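MEDIA RELEASE – Havenstead Robotics Lab
For immediate release, August

Our robot learned to tidy a kitchen it had never been in (and we're a bit chuffed)

Hi, I'm Rattana Pongsiri, and I run the household robotics group here at Havenstead. Normally a media release gets written by somebody in an office upstairs, but I asked if I could have a go at this one myself, so you're getting the chatty version.

We've been working on a training method called Srithong, and this month we're putting the results out for anyone to read. The short version is that we teach a two-armed robot household chores entirely inside simulated homes, and we deliberately make those homes strange. Walls get the wrong stone on them. Floors change colour. The robot's viewpoint gets tipped over at angles that would have you reaching for the handrail. Then we ask it to do the job anyway.

Why go to all that bother? When I started in this field, I trained a robot in one very neat virtual kitchen, over and over, until it was brilliant. Then I swapped the benchtop for a different pattern and it fell to bits. It had learned the benchtop! It hadn't learned the chore at all, and I spent a fairly miserable winter working that out.

With Srithong, we built 302 home layouts and let the software shuffle the surfaces, the pictures on the walls, the furniture and the odds and ends on the counters. Out of those, we kept 60 completely hidden from the robot during training. Those are our test homes. The robot goes in cold, gets told what to do, and we see how it goes.

Across the test homes it finished 77 per cent of its chores without any help from us. Our older method, which used tidy layouts and a level viewpoint, managed less than half on the very same homes. I ran the numbers again after lunch because I didn't believe them, and then I made Kulap run them too.

That's Kulap Thepsuriya, by the way, who wrote most of the tilting code. I'll let Kulap explain that part:

"A robot that carries its own camera doesn't get a nice steady picture of the world. It leans, it turns, it bumps over the edge of a rug. We used to straighten everything up before training, and I started to wonder what would happen if we left the mess in and then added more. I thought it would slow the learning down, and for the first stretch it did, quite badly – I nearly took it out. I'm glad I left it running over the long weekend."

I should say what the chores are, because "chores" sounds grander than it is. There are five of them: pick a thing up off a counter, put a thing into a tray, carry a thing from one room to another, open a cupboard, and find something that's been left on the floor. Each one is dead easy for a person. Put two of them together, with a hallway in between, and you've got a proper afternoon's work for a robot.

The carrying one is still our weak spot. The robot is good at getting hold of things and good at getting to the other room, and then it'll stop a little short and let go too early. Doorways are hard as well, mostly when there's something tall and pale on one side that it reads as open space. We've put all of those failures in the paper, with the layouts, so other groups can have a look and hopefully do better than we did.
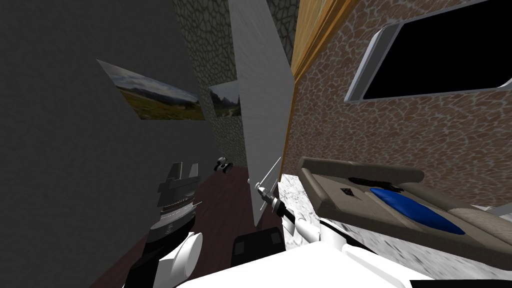
The other thing we changed was how much the robot gets to see of itself. In older setups we'd hide the arms from its view so they wouldn't get in the way of the learning. Now they stay in, grippers and all, and the robot has to sort out which bits of what it's looking at are attached to it. Kulap and I argued over this one for ages. I was wrong, and it's in the release now so I can't take it back.

Our partners at Trekwood looked after the layout generator, and Jondov lent us the computing time, including quite a few late nights when I'm sure they had better things to run. Thank you both. There'd be no result without you.

All of this is in simulation so far, and I want to be really clear on that. We haven't shown that it carries over to a real house with a real dog in it. That's the next stage, and we'll start with a single room and a very short list of objects.

The paper, the test homes and the tilting code are free to download from the Havenstead research page. If you find a bug, please tell us, even if it's embarrassing!

Media enquiries: Rattana Pongsiri, Havenstead Robotics Lab. I'm best before 10 a.m., and Kulap is happy to take the technical questions any time after that.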